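Week 4 handout: can they do the chores yet?

Notes to go with Wednesday's lecture. I talk faster than most of you write, so the main points are all here, plus a couple of things I skipped when the projector went off.

Where we left things

Last week Tove Þrastardóttir gave you the factory side of the story. If you missed it, get her slides, they're good. Her Wustport example is the one to remember: one arm, one kind of part, the same tray in the same place all day. That sort of job has been done by machine for decades and it's still most of what robots get paid for. Even there the awkward bits go to people. Bags that sag, cables, anything that turns up tangled.

The house is worse, and I want you to be able to say why without just waving at "mess".

Why a kitchen is hard

Take clearing a table. I asked you to write down the steps, and Ingvar Bergmann's group got to 27 before they'd even reached the sink (well done, and yes, "decide whether it's rubbish" counts as a step). A person does most of those without noticing. The machine has to have each one from somewhere, either written in by hand or learned from people doing it.

Then there's what things are made of. Glass is a pain because a camera sees through it and sees the lights bouncing off it as well, so working out where the surface is gets slippery. Food is soft and wet, and no two pieces are the same shape. Squeeze too little and you drop it, squeeze too much and you're mopping.

Learning by showing

We spent most of the hour on this. You can drive a robot by remote control and record that, which is slow and needs the robot. Or you give a person a gripper to hold, with a camera on it, and have them do the job themselves. You get the view from the hand, in real rooms, and far more of it per afternoon. What you don't get is the robot's own arm, with its own reach and its own wobble, and that gap comes back to bite you later — see the question at the end.

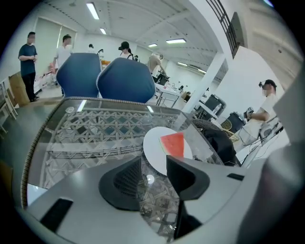 Fig. 2. Watermelon slice on a plate, glass-topped table, from the gripper's side.

Have a look at that one with the kitchen section next to you. Round plate, see-through table, light streaks on the glass, soft fruit. I'd happily set it as an exam piece for any machine going.

So, yet or not yet?

My answer is "some chores, in some rooms, with someone nearby". Kári Brynjólfsdóttir thinks I'm too gloomy and she may be right. When you read a success rate, ask how many tries, in how many rooms, and who put things back between goes.

For next time: read the Munshi chapter, skip the appendix, and bring half a page on what a hand-held gripper can't teach an arm. Room 147, same time.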